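Bakalis B2 台式发酵箱使用评测

入手 Bakalis B2 之前，我用的是烤箱发酵档加一碗热水。这个办法的问题在于没有湿度反馈，开一次门温度掉多少也不清楚，做甜面团还能凑合，做起酥类面团就很难稳定。起酥面团的最终发酵温度必须低于黄油的软化区间，偏高两三度，层次就会粘连。B2 吸引我的地方是它的设定范围从室温附近起步，步进为半度，并且可以单独控制湿度。

本文基于从三月到六月的使用记录，机器为自费购买，渠道是 Claltalton 的网店，成交价 1,000 元出头，含一块备用层架。

一、结构与安装

B2 为折叠式箱体，侧板用铰链连接，展开后扣上顶盖即可使用，不需要工具。加热元件在底部，上方有一块金属导流板，水盘放在导流板中央。附带层架 2 块，高度有四档可调。收起后的厚度适合竖着塞进橱柜侧缝，这一点对小厨房比较实际。

铰链的做工中规中矩。左侧那一组偏紧，头几次展开需要用手掌压一下，使用一个月后正常。顶盖密封条为硅胶材质，可以整条拆下清洗，装回时要注意接缝朝后，否则前缘会翘起一小段，湿度读数随之下降。

控制面板在正面右下角，三个按键一个旋钮。旋钮没有段落感，调半度时容易转过头。断电后不保存上一次的设定，每次通电都回到出厂默认值，对固定配方的用户来说比较烦。

二、温度与湿度表现

测量用的是一支 Fenik 双通道探头温度计，一路夹在下层架中央，一路夹在上层架右后角。设定 27 度，空载，室温 21 度。到达设定值用时约 15 分钟，过冲不到一度，随后回落并保持稳定。上下层温差在空载时可以忽略，满载之后下层略高，主要出现在导流板正上方的区域。

放入两盘整形好的可颂后，温度先下降，恢复得比空载升温慢。我的做法是把设定值保持不变，延长发酵时间，不去临时调高温度。冷藏过的面团中心温度低，调高设定只会让表面先软下来。

湿度方面，设定 75% 时实际在 70% 到 78% 之间波动，波动周期和加热元件的启停一致。这个幅度对可颂和布里欧修没有可见影响。设定到 85% 以上时顶盖内侧会凝水，水珠沿折痕滴到上层后部，那个位置最好空着，或者在顶盖下衬一块棉布。

三、不同面团的实测

起酥面团：设定 26 度、湿度 75%，从冷藏取出后发酵两个半小时左右合适。判断依据仍然是轻晃烤盘时面团的抖动程度，计时只作参考。同一配方在旧办法下的失败多半是漏油，换用 B2 之后我没有再遇到。 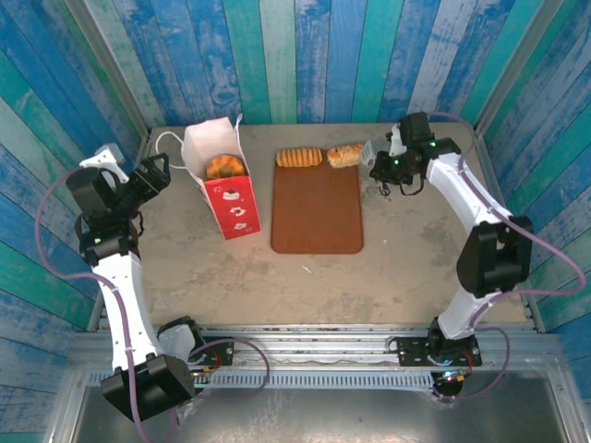 图：成品与纸盒，左为带横向纹路的长条款，右为颜色较浅、表层起酥的面包卷。

甜面团：设定 30 度、湿度 75%，表现稳定，但和烤箱发酵档相比优势不大。如果平时只做吐司和餐包，没有必要专门买一台。

天然酵种：设定 25 度，用来养种很合适。把层架拆掉一块后可以放下较高的玻璃罐。箱体内部没有照明，隔着视窗看不清液面，需要开盖确认，每次开盖后的恢复时间约为几分钟，影响不大。

酸奶：说明书列出了这项功能，设定 42 度，不放水盘。能用，耗时比专用酸奶机长。

四、噪音、耗电与清洁

B2 没有风扇，靠自然对流，运行时只有继电器吸合的声音，夜间放在厨房不会干扰休息。没有风扇也是它恢复速度偏慢的原因，这一取舍我可以接受，强制对流容易把面团表面吹干。

耗电未做精确测量。加热元件在稳定阶段大部分时间处于断开状态，账单上看不出变化。

水盘为铝制，硬水地区用几次就会有一层水垢，用柠檬酸泡一会儿即可。内壁为塑料，不耐刮，面粉干结之后要先用湿布敷软再擦。导流板可以整块取出，下方的元件不能接触水。

五、与 Altar 同类型号的比较

Altar 的固定箱体款我借用过 5 天。它带内部照明和断电记忆，门为侧开，取放烤盘比 B2 的掀盖方便得多。满载恢复也更快。缺点是体积固定，占去半张台面，最低设定温度为 28 度，对起酥面团来说太高，夏天以外的季节也谈不上有用。价格比 B2 高出接近一半。

以吐司和酸奶为主、台面充足的用户选 Altar 更省事。做可颂、丹麦类产品，或者长期养种的用户，B2 的低温段是决定性的参数。

六、小结与评分

优点：低温段控制准确；湿度可单独设定；可折叠；无风扇噪音。
缺点：断电不保存设定；高湿度下顶盖滴水；旋钮手感差；无内部照明。

综合评分 4 分，满分 5 分。扣掉的一分主要给断电记忆。Bakalis 的客服答复称后续批次会更换控制板，现有机器不提供升级。备用层架单独购买不划算，建议下单时直接选套装。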